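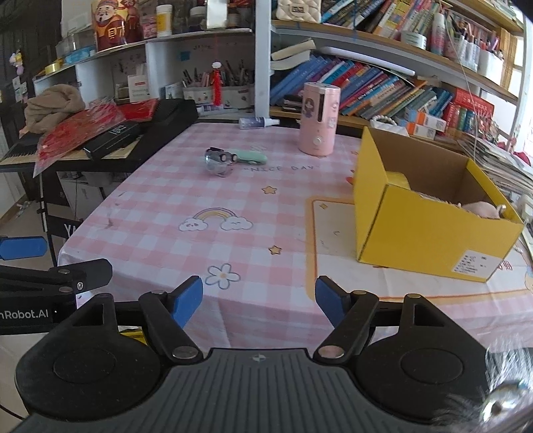

Suche Suchbegriff eingeben Los

Nachbarschaftstreff Nakside
Protokoll der Gruppe Tisch und Regal
26.12.25, Protokoll: Korkor Agbenyega

Anwesend: Akua Abugri (Leitung), Korkor Agbenyega, drei weitere Mitglieder
Entschuldigt: Ullik

TOP 1 Tisch
Die Karodecke in Rosa und Weiß mit dem Regenbogen bleibt bis April liegen. Ullik hatte schriftlich eine einfarbige Decke beantragt, der Antrag wird mit einer Gegenstimme abgelehnt. Gewaschen wird sie im Wechsel, Akua beginnt.

TOP 2 Gelber Karton
Der offene Karton bleibt rechts auf dem Tisch und dient weiter zum Sammeln von Kleinteilen. Der vordere Rand ist rau und sieht eingerissen aus. Korkor klebt ihn ab. Ein Ersatz von Jenska wird vorerst nicht bestellt.

TOP 3 Ablage
Zeitschriften und Papiere hinter dem Karton werden durchgesehen. Was bis zur nächsten Sitzung keiner haben will, kommt ins Altpapier. Der Yamaha-Ständer wird weiter als Ablage benutzt. Akua bittet darum, Taschen nicht länger als eine Woche darunter stehen zu lassen.
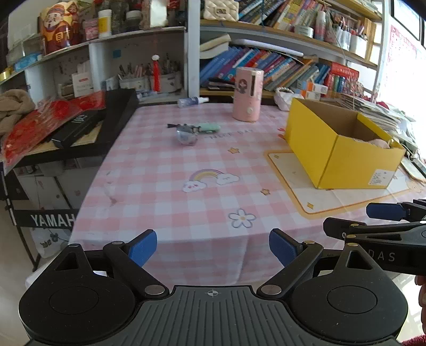 TOP 4 Regal
Die Behälter auf dem oberen Brett bleiben stehen. Für ein zusätzliches Brett liegt ein Angebot von Giannakopoulos über 130 Euro vor. Einstimmig angenommen.

TOP 5 Verschiedenes
Der Schlüssel zum Nebenraum fehlt noch immer. Korkor fragt bei Ullik nach.

Kontakt | Impressum | © Nachbarschaftstreff Nakside | Nach oben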